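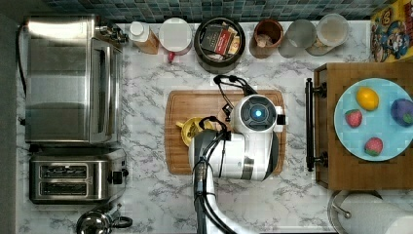 Setting up your first reading plan

Gindex lets you follow a whole book of the Bible day by day, and Ruth is a lovely one to begin with — four short chapters and so much in them!

1. Open Plans and tap New.
2. Choose Ruth, then pick your translation. You can show two side by side, which really brings the Hebrew names to life.
3. Set a reminder. Gitau Mushi, who wrote our study notes, likes 6 a.m., but any hour will do.
4. Tap Begin. Chapter 1 opens with the notes folded away at the foot of the page.

Note: Psalms are numbered differently in some translations. If the columns don't match, turn on Align Psalms under Display.

Caution: Restart Plan clears your highlights and your prayer journal for that book. Save a copy first from Journal > Export.

To read with your house group, tap Share and send them the plan code. Everyone keeps their own pace — and their own notes.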